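主题乐园排队时间与游客满意度调查
课程项目报告(旅游管理专业,第三小组)
阅读时间:6 分钟

一、为什么选这个题目

我们组全是乐园迷,定题的时候几乎没有争论!大家去 Rukby 乐园玩过好多次,每次回来聊得最多的都是排队:哪条队排得值,哪条队排到一半想走。老师提醒我们题目不能太大,所以最后只研究一件事:同样长的排队时间,为什么有的项目让人觉得快,有的让人觉得特别慢。

二、调查对象和方法

调查放在 8 月,正好是暑期客流最大的时候。我们选了园内 9 个项目,其中重点比较的是室内过山车 Trokach 和漂流项目 Braltero。这两个项目的额定运力接近,排队区的设计却差别很大,放在一起比非常有意思。

数据分两部分。第一部分是等候时间记录:组员从开园到闭园轮班,把入口处显示的预计时间和自己实际排队的时间都记下来,一共得到 3,332 条记录。第二部分是出口问卷,回收有效问卷 1,055 份,问题包括“您觉得自己排了多久”“等候时做了什么”和总体满意度(五分制)。

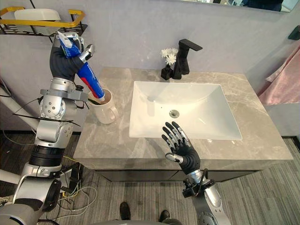 问卷第一版有 20 多道题,试发的时候好多游客填到一半就被孩子拉走了。我们连夜删题,只保留一页,回收率马上上来了。这个教训后来写进了组内的操作手册。

三、主要发现

1. 显示时间普遍偏长。Trokach 入口的预计时间几乎总比实际时间多。游客提前进站的时候心情特别好,好几位在问卷空白处写了“赚到了”。Braltero 的显示时间比较准,满意度反而低一点,这个结果我们讨论了整整一个下午。

2. 30 分钟是一个明显的分界点。实际等候在 30 分钟以内时,游客的主观估计和真实时间很接近;超过之后,估计值开始往上跑,满意度也跟着下降。

3. 排队区的内容很重要。Trokach 的队伍要穿过四个布景房间,每个房间的灯光和音乐都不一样,还藏着剧情线索(我们组有人为了找全线索排了七遍)。Braltero 大部分队伍在露天的折返栏杆里,只有最后一段进棚。问卷里提到“热”和“无聊”的,大多数来自漂流。

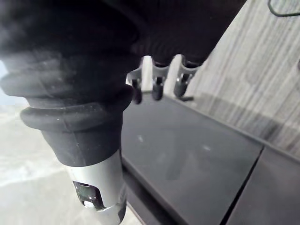 图 2 黑色波纹护套与下方的银色金属圆柱

4. 结伴人数有影响。三人以上的游客普遍觉得排队更快,单独来的游客更依赖手机。带小孩的家庭差异最大,孩子有事可做就很轻松,没事可做时家长打分明显偏低。

四、建议

对 Braltero,我们建议先在折返区加遮阳和喷雾,再把漂流的故事背景做成沿途的小装置,让小朋友边走边找。成本不高,也不用改动线。我们还画了一版“寻宝地图”的草图,放在附录 B,画得不算专业,但是真的很想看到它做出来!

对显示时间,我们的意见没有完全统一。多报一点确实能提高满意度,可是报得太长会把一部分人直接劝退,Acuña 广场那一侧的小项目就可能因此突然拥挤。比较稳妥的做法是显示一个区间。

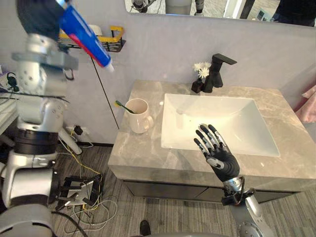 图 3 灰色大理石纹台面的洗手台,左侧夹爪夹着一支牙膏,右侧为张开的黑色机械手

五、不足之处

调查只覆盖了一个月份,淡季的情况我们不了解。雨天样本也很少,Braltero 遇到雷雨会停运,那几次的记录只能作废。另外,问卷是在出口发的,中途放弃排队的人完全没有进入样本,而他们的想法可能恰恰最值得听。下学期如果还能继续做,我们想在队伍入口附近补一轮简短访谈,再把夜场单独拿出来分析,晚上七点以后的队伍气氛和白天很不一样。

原始记录表和问卷全文见附录 A。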